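Chapter 7
Where Is the Thing, and Which Way Up?

Every program that moves a robot arm contains, somewhere, a line in which the programmer assumes that an object is where it was said to be. In a well-kept program the line is easy to find. In most programs it is spread over eleven files, and one of them belongs to a colleague who has moved to Pevarport and does not answer mail.

This chapter is about that line. Up to now we have let our planner be told the pose of each object by the simulator, which knows everything and never complains. A pose, you will remember from Chapter 2, is a position plus an orientation, both measured in some agreed frame. We wrote a grasp planner that took the pose, moved the fingers to either side of the object and closed them. It worked well enough to make several readers of the first edition overconfident, to judge by the letters.

From here on the simulator keeps its knowledge to itself. The planner gets a color image, a depth image and the joint angles of the arm, and must work out the rest. We will call the component that does this the pose estimator. Its output has the same type as the thing it replaces, so the planner will accept it without a murmur. This is convenient for the compiler and bad for you.

7.1 An estimate is a different kind of number

Consider what the simulator used to hand over: a single pose, exact to the last bit. The estimator hands over a single pose too, printed with just as many decimals. Most of them are decoration. If the depth image is off by a few millimeters at the edge of an object, the fingers will be off by a similar amount, and a gripper has no way of rounding politely.

Orientation is worse. Position errors tend to be small and boring, while orientation errors like to arrive in half turns. A box with a plain face looks much the same after being rotated end for end, and an estimator that matches only outlines will pick one of the two answers with every sign of conviction. Given a second frame it may pick the other. The planner, which believes everything, then swings the wrist through 180 degrees to greet an object that has not moved.
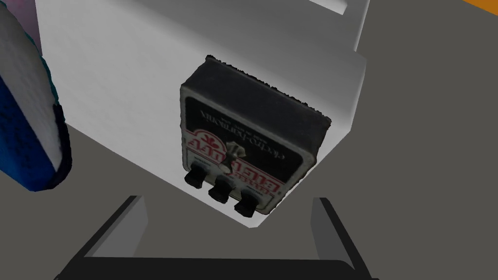 The usual cure is to give the estimator something that is not symmetric. Printed lettering is excellent for this, even if the program cannot read it, because a wordmark turned upside down does not match itself. Knobs, levers and switches help too, provided they are big enough to survive the camera's resolution. Surfaces of one even shade help very little, and a white block against a white ledge is the sort of thing an edge detector will describe to you as nothing at all.

The Vustitz toolkit, which we use for the exercises, deals with this by returning a short list of candidate poses, each with a score. Early versions returned only the best one. The change was made in November, in the middle of somebody's thesis, and the release note describes it as minor.

7.2 What the planner should do with a list

Having been given a list, most people write code that takes the first entry and throws the rest away. Please don't. If the top two scores are far apart, the first entry is probably fine. If they are close, the planner has three sensible choices:

Look again from another viewpoint.
Choose a grasp that works under both candidates.
Stop and report that it is unsure.

The second is the most satisfying and the least used. An object leaning against a support may have only one side the fingers can reach anyway, and the two candidates may agree on where that side is. In that case the question of which end is the front can be left for later – or for the program that has to put the thing down, where it will become urgent.

The third is harder to sell. The Osmont planner had a perfectly good "unsure" state for years, and users kept writing scripts that caught it and tried again until it went away.

7.3 Plan of the chapter

We begin with camera calibration, which is dull and causes most of the trouble. We then build an estimator in two stages: a coarse one that finds the object, and a fine one that nudges the answer until the depth image stops disagreeing. The Moffat test scenes supply the clutter. Section 7.7 returns to symmetry with proper mathematics, and may be skipped by anyone who has never picked up a mug by the wrong side.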